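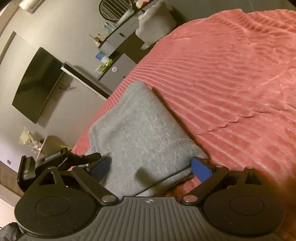 How does the planner decide where to grasp a garment it has not handled before?

It ranks candidate edges and folds by how much cloth the two fingers can hold, then selects the highest-ranked pair that the arm can reach without a collision.

## Bratinico Garment Planner – Gallery

Bratinico is the cloth-handling software developed at Kulo under the direction of Raghavendra Lobo. The current release, issued in March, was trained on 1,295 demonstrations recorded in furnished bedrooms. A further 165 were reserved for evaluation and are not used in training.

The perception module labels waistbands, hems and seams before any motion is planned. Drawstrings are assigned a separate class – earlier versions confused them with wrinkles and placed grasp points along the cord.
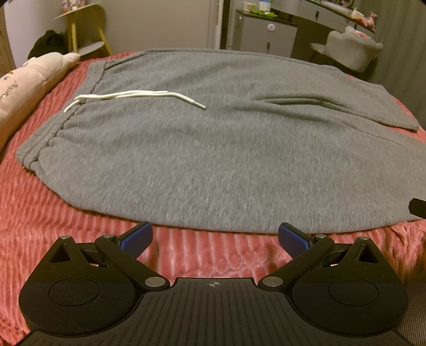 *Gray sweatpants laid flat on a ribbed blanket, with the drawstring over the front.*

Label definitions and the replay viewer are available to partner laboratories through the Canpolat repository. Requests for access should name the institution and the intended use.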